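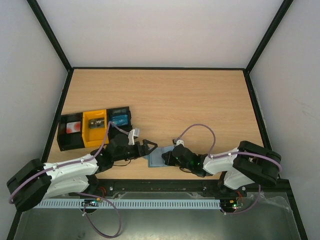 **Figure 2.** Tabletop with a three-compartment tray; the middle compartment is yellow and the outer two are black.

## 3.2 How households sort small things

We came to the Drimska interviews expecting to talk about storage. What people wanted to talk about was memory, and this turned out to be the richest part of the whole study. Each of the 16 households kept at least one spot near the front door where keys, cards, receipts and coins came to rest, and most could tell us when that spot had started to matter to them.

Following Kohlhase's earlier work on kitchen drawers, we asked each household to give us a tour of the spot in their own words before we asked anything else. The tours ran far longer than planned - one went on past 9 p.m. - and they were wonderful. People used place names that made sense only inside the home: "the Tuesday corner," "Dad's side," "the maybe pile." We coded 3927 separate mentions of an object and its place, and Sauerland and Bielecka coded the full set independently before comparing notes.

Two patterns stood out. The first is that color does a lot of the work. In six households, people named a container by its color and never by what it held, even when the contents had stayed the same for years. A retired bus driver told us that her bills go "in the yellow," and she kept saying so after the yellow bowl broke and a green one took its place. We love this example, and it fits well with Ruotsalainen's idea that a label can outlive the thing it was attached to.

The second pattern concerns the middle. Where a household had a row of containers, the middle one tended to hold whatever was in use that week, while the ends held things that were finished or waiting. We didn't ask about position at all in the January round, so these comments came up freely. In the second round we added a direct question, and the answers were full of life: several people got up to check, and two found that their own rule was different from the one they had just described to us.

These gaps between rule and habit deserve a closer look. Tipoki has suggested that a stated rule is mostly for other people in the home, a way of telling them where to put things down. Our interviews with people living alone give us a chance to test that, and we take them up in Section 3.3.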